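2020-06-20 – cycle counts, Prorkow cell

Palletizer retrofit ran 200 cycles after the belt change. Nearly 87 percent finished without an operator stop; the March baseline was 72. Two faults, both at the infeed sensor.

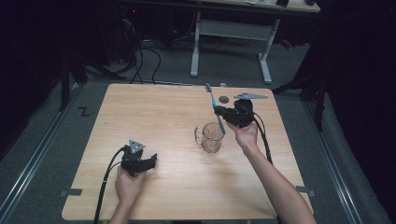

Toothbrush in the right gripper, pitcher on the table.

Fanni Orbán wants labor hours logged per shift before Steson quotes the second cell. Operator retraining still unscheduled – ask Wongsuwan for dates.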